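Plakden tells care homes: hold off buying robots until the sums are shown

Advisory firm publishes buying checklist after pricing two-armed machines for kitchen work 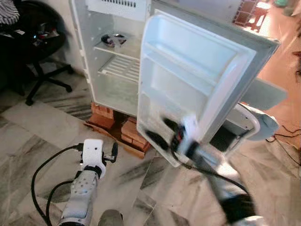 Plakden, which advises care homes on equipment spending, has told its members not to set aside money for kitchen robots in the coming budget round unless sellers put their running costs in writing.

The advice follows a review of 25 quotes for two-armed robots meant to fetch, carry and open fridges and cupboards. Only four gave a price for replacement gripper pads. Two said what a call-out would cost.

"We keep being shown a door being opened," said Bohdana Shevchuk, head of purchasing advice at Plakden. "Fine. Our members have staff who can open doors. What I want to know is who pays when the arm stops on a Sunday night, and I have yet to get a straight answer."

The firm's checklist asks buyers to get a figure for every hour of staff supervision, to find out whether fridges and counters must be moved or raised to suit the machine, and to refuse any contract longer than a year. It also suggests keeping back 2,000 euros per machine for cabling and floor work – a line missing from most of the quotes.

Siliņa, a group of homes that had planned to order in November, has put its purchase off. "We may still buy one," said its finance manager, Charoen Thepsuriya. "I'd like to see it do a full breakfast shift first, in our kitchen, with our fridge."

The checklist is free to members and costs 136 euros for others. Copies and interviews are available from Eftychia Vrettos at the Plakden press desk.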